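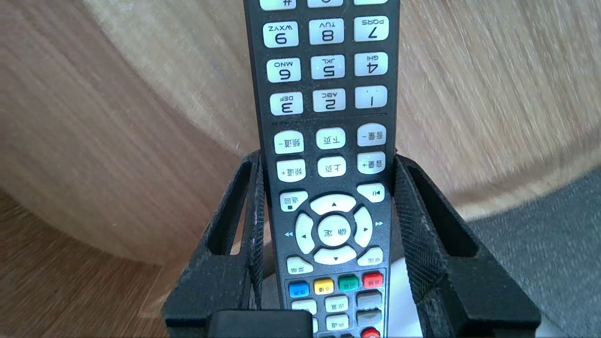 Looking after the wrist camera on the Flirna arm at Pradenbridge has become my favorite part of the week, and I've been meaning to put up a page about it ever since Thịnh Đồng handed me the little brush and the screwdriver and wished me luck. Most of the job is small and slow, which suits me fine. The TV remote standing on its head in the black stand makes a lovely target for checking focus, with all those white buttons and the tiny letters under the numbers. I start at the 9 with its WXYZ and work along the rows until I get to the 1, and by then I generally know whether the lens needs another touch. The Chinese labels lower down are good too, especially the small white ones on the blue, yellow, green and red keys, and after a whole April of this I can read 返回 and 确定 upside down without thinking!

The stand gets its share of attention as well. Those white specks show up on black plastic like snow on a coal shovel, and they love to sit along the mesh panels, where a cloth only pushes them around. A soft dry brush works much better. I go from the center slot outward along both wings, then do the edges of the cutouts, and then I give the remote a gentle wipe down its left side, where dust seems to like it best.

Next come the fingers. I park the arm, lock out the power, and wipe the tips with a barely damp cloth, looking for any spot where the edge has started to lift. The mounting screws get a quarter-turn check with the short driver (please, the short one, the long one slips and then you're hunting for a screw under the bench). Then I jog the gripper open and shut 26 times at low speed and listen. Thịnh Đồng says he can hear a tired bearing from the hallway, and I'm still working on that.

The whole round takes me up to 60 minutes, coffee included. Notes go in the Laltness binder, on page 71, under the camera settings.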